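# Give me the boring lunch
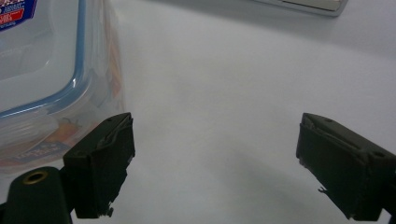
*Clear plastic, blue seal, ribbed tab. My idea of good kitchen gear.*

I have eaten the same lunch at work since May, and I'd like to speak up for it. Rice, beans, half a pepper, a spoonful of the hot pickle they sell at the market in Prulholm. I cook a big pot, box it up, and don't think about the middle of the day again until I'm hungry. It's wonderful!

People at the office find this a little sad. There's a whole ritual at Drummond Street where seven of us drift toward the elevator at a quarter to twelve and then stand on the sidewalk having the talk. Noodles? We had noodles. The salad place? The line is too long. I did this for years, and I once worked out that the sandwich I kept settling for (turkey, too much mayo, always) was costing me more than $300 over a couple of months. I didn't even like it.

What bugs me is how much we're told that variety is the same thing as eating well. My cookbook shelf is full of it. One of them promises 352 lunches, and I've made 2 of them, and one needed tamarind, which meant a bus out to Brudthorpe on my day off. I like cooking! I'll happily spend a whole evening on a pie. But lunch on a workday is a thing I eat between two meetings, and I want it to taste good and be there.

Do I get bored? Sometimes, sure. Then I swap the beans for lentils, or fry an egg at home and lay it on top, and that carries me for another few weeks. My grandmother packed cheese and onion on brown bread for my grandfather his whole working life, and as far as I know he looked forward to it every morning from ten o'clock on.

I do still go out with the gang now and then, mostly for the gossip. Last time we ended up at the salad place after all, and I had the rice bowl.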